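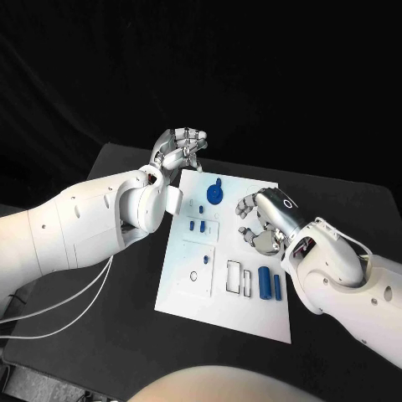
Dark gray tabletop, white board laid flat on it.

Work table tips – the long list

Updated 19/07/2025. Added the glue section and fixed the bit on wax, which had the steps backwards. Sorry to whoever waxed first.

People keep asking what I do with my tables so it all goes on one page. Garage bench, sewing table, the old kitchen table that lives in the back room now. Skip to what you need.

Color of the top

Dark gray or mid gray if you get to choose. White parts show up, small screws show up, pencil dust doesn't. Black is too much, every crumb of sawdust looks like snow. I had a plain pine top for years and lost brass screws on it daily.

If your top is already light, lay a dark mat over the half where you do small stuff. Rubber drawer liner works. Cut it a bit short of the front edge or your sleeves roll it up.

Painting a top: sand with 120, wipe, two thin coats of floor paint, a small foam roller. Leave it a full week before you put anything heavy down. I left mine two days the first time and the vise feet are still printed in it.

Height

Stand next to the table, arms hanging. Wrist crease height is good for planing and sawing. Elbow height for soldering, fiddly gluing, sewing by hand. My bench is 900 mm and I'm fairly tall. Obed Opoku down the street has his a good bit lower and does all his chair repairs on it, no complaints.

Too low? Blocks under the legs, with a shallow hole drilled in each so the leg sits in it. Don't use bricks. Too high, stand on a pallet with a board screwed over the slats.

Wobble

Check the floor before blaming the table. Turn the table a quarter turn. If the wobble moves to a different leg it's the floor.

Floor: shim, mark the shim with tape, mark the floor too so the table goes back in the same spot.

Table: tighten everything, then look at the leg joints. A loose leg on an old kitchen table is nearly always the corner bracket. Take the bolt out, put a washer on, put it back. If the hole is chewed up, fill with matchsticks and wood glue, snap off flush, let it dry overnight, drill again.

Still moving side to side – add a panel across the back. Any thin sheet. Glue and screws every hand width. Made more difference to my bench than anything else I've done to it.

Cleaning

Dry brush first. Always. Wet sawdust is paste.

Painted or laminate tops: warm water, a drop of dish soap, wring the cloth out hard. Dry with a second cloth. Bare wood gets the same but faster and I stand there and dry it right away.

Grease: I use Grilosex, the spray one, left on for a minute. Gladys Cusi swears by baking soda on a damp sponge and her tables look better then mine, so. Test under the edge either way.

Marker: rubbing alcohol on a cotton pad. Dab, don't scrub around. Permanent marker on bare wood you just sand.

Candle wax: ice cube in a bag, wait, lift with an old plastic card. Then brown paper and a warm iron for whatever is left. Change the paper often.

Glue on the table

Wet wood glue, damp rag, now. Not after the phone call.

Half dry is actually the best moment if you missed it wet. Goes rubbery, peels up with a chisel held flat. Fully dry, scraper, and take some finish with it most likely.

Super glue: acetone on bare wood only. It eats paint and some laminates. On a painted top I leave the blob and shave it level with a razor blade.

Epoxy: heat gun on low, plastic scraper, window open.

Easier to cover the table. Baking paper under anything you glue up. Freezer paper is good too, shiny side up. Newspaper sticks and then you have headlines on your project.

Waxing a top

Clean. Dry. Sand lightly with 320. Wipe the dust off. THEN wax. Sonau paste wax is what I've got, a thin smear on a cotton rag, in circles, wait until it hazes, buff along the grain. Thin means thin. You should think you forgot a spot.

Twice a year for me, once in spring and again in September before the garage gets damp. Don't wax the area where you'll glue things up or paint later.

Cords

Power strip screwed under the front edge, off to one side. Never on the floor, it fills up with sawdust and you kick it.

Loose cords drape off the back and catch on everything. Binder clips on the table edge, cord through the wire loops. Or a length of gutter along the back rail, which sounds silly and holds every charger in the house.

Label both ends. Masking tape folded over like a flag. Aslı Kahraman uses bread bag tags, writes on them in ballpoint. Tidier than mine.

Leave slack. A cord pulled tight at the plug goes bad at the plug.

Small parts

Muffin tin. One step of the job per cup, in order, go backwards when you put it together again. Magnetic bowl for steel screws. Strip of tape sticky side up for the really tiny ones, stuck down at the ends with more tape.

Taking something apart with different length screws: draw the outline on cardboard, poke each screw in where it came from. Works for door locks, sewing machines, toasters (unplugged!).

A light colored tray or board on a dark top makes a good landing spot. Move the entire job out of the way at dinner without touching a single part. I use an old shelf, glued a thin lip round three sides and left the front open so I can sweep it.

Holding things still

Shenoy bar clamps, had mine forever. The cheap spring ones from Hokon are fine for light stuff, buy more than you think. The pads fall off. Dab of contact glue under each one the day you get them.

No clamp reach? Wet kitchen sponge under a plate of heavy books. Bike inner tube cut in a long strip and wound tight round a chair leg joint. Bag of sand for odd shapes.

Non-slip mat under a board stops it walking when you're sanding. Shake the mat out before, grit kills the grip.

Light

One lamp overhead isn't enough, you work in your own shadow. Lamp from the left if you're right handed, from the right if not. Low and to the side when you're looking for scratches or sanding marks.

Bulb color – I like the neutral ones for paint work. Warm bulbs made me mix a gray that came out lilac in the hallway. It's still lilac.

Keeping it clear

This is the one I'm bad at. What half works:

A box under the table. Anything that doesn't belong goes in the box. Box gets emptied when full, which keeps me honest-ish.

Hooks for the tools used every day, drawer for the rest. Maribel Cusi painted tool outlines on her pegboard and her kids do put things back, Brayan even hangs up the tape measure.

Nothing lives on the front third. Put a strip of tape down as the line if you have to.

Sweep at the end, not the start.

Quick ones

Stuck drawer: rub a candle stub on the runners.
Splintery edge: knock it off with 80 grit, three strokes, done.
Paint can rim: nail holes in the groove so it drains back in.
Dull scissors: fold some foil and cut throught it a dozen times. OK for paper, not for fabric.
Squeaky vise: clean the screw first with a toothbrush, then oil. One drop.
Rusty ruler: steel wool and a bit of the same paste wax.
Chair leg scratching the floor: felt pad, but clean the foot with alcohol first or it slides off in a week.

Next up is the outdoor table, gray weathered one, once I find where I put the oil.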